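Coach Delić is leaving, or he isn't

September 11, 2025

The Huken Harriers are a rugby club in the sense that we own posts. We finished fifth last season in a league of eight, and yet for the past week we have had what I can only call a transfer saga. Word is that Coach Delić has been offered the job at Wonent.

Wonent, for those who don't follow the lower reaches of the amateur game, is 21 miles up the road and has a stand. It seats 100 people if they like each other. They also have a scrum machine that doesn't pull to the left, and I've heard talk of hot water.

I first got the news at the Bedstead, where all our news is made, from our second-row, who had it from his brother-in-law, who had seen Delić's car in the Wonent parking lot. By Saturday it was a signed deal. By Monday it was a signed deal worth $800 a season plus gas, and he was taking our only decent hooker with him.

So at training I asked him. Delić does not enjoy questions. He looked at the far posts for a while and said there was nothing to tell, and when there was something to tell he would tell it, and would I please go and stand where a fullback stands. I've read enough sports pages to know that this means either yes or no.

I'd miss him. He has run the same lineout call for three seasons on the theory that opponents will assume we must have changed it by now. He once gave a halftime talk made up entirely of the word "lower." We lost that one by 5, which was our best result of the spring, and I still hear it when I'm picking up groceries.

What worries me more is who'd replace him. The name going around is mine, on the grounds that I own a whistle and my knees are finished. 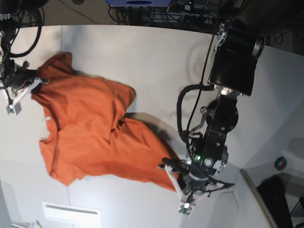
Nuala Ó Briain: Wonent already have a coach and he was at our sevens on Sunday telling anyone who'd listen he's staying. Delić's car was up there because his daughter plays for their under-14s. Please don't take the job, though. I've heard you with that whistle.

Fine, but that still doesn't explain the hooker. He's missed two sessions now, and we're away on Saturday.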